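Filed under: Robot Learning, Getting Started
12 comments | 31 shares

How I collect demos for a bread-packing task

I get asked a lot how many demonstrations you need before a policy starts doing anything sensible, and my answer for a simple pick and place is 200. You can get a twitchy sort of success with 40, and I always train once at 40 just to catch the dumb mistakes early (a flipped axis, a gripper signal that never got recorded - yes, I've done both). But 200 is where I stop and take a proper look.

The task in this walkthrough is plain. There's fake bread on a cloth, there's a basket, and the bread goes in the basket. I run it in Mugo, our little recording tool, but any teleop setup that logs joint angles and video together will do.

Step 1. Write the task down in one sentence before you touch anything. Mine was "put each piece of bread in the basket." If two people are recording, they both read it out loud. Sounds silly, saves days!

Step 2. Lock the cameras. Tighten everything, then take a reference still and compare it with the live view every morning. I lost most of a set last October to a bracket that sagged a tiny bit each day.

Step 3. Move things between episodes. Shift the loaf, turn it, swap it with the bun, nudge the basket a few inches. I do this in blocks of 15 episodes, with the basket in a new spot for each block and the bread in a new spot every single time. If you always start from the same layout, the arm will learn the layout and nothing else.

Step 4. Drive slowly and keep going. Long pauses are poison, so if you need to think, think before you hit record. Come in over the basket, lower, open, lift away.
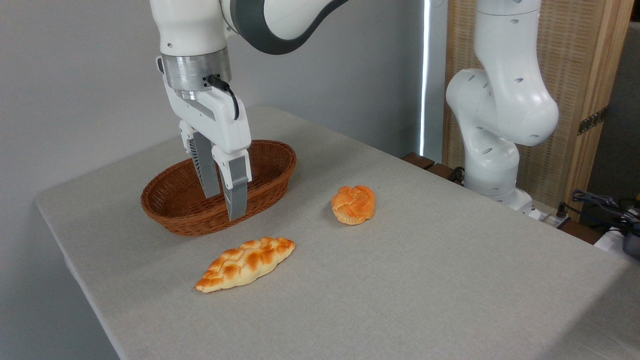 Dehua Lei wrote in to say the opening of the fingers deserves a step of its own: "I had 849 episodes and the policy still let go too high, all from operators who got tired and dropped things from above the rim." Fair point, and I've started tagging release height in my notes.

Step 5. Keep the fumbles you recover from. A missed grasp followed by a clean second try is great data. A missed grasp where you give up and reset goes in a separate folder, and I label it right away while I still remember what went wrong.

Step 6. Watch a handful of episodes back at double speed before you train. Check that the video and the gripper signal line up. If they drift, fix that first and re-record.

Next up is trimming and splitting the set, which I do in Drulta.

Tags: teleoperation, demonstrations, pick and place, datasets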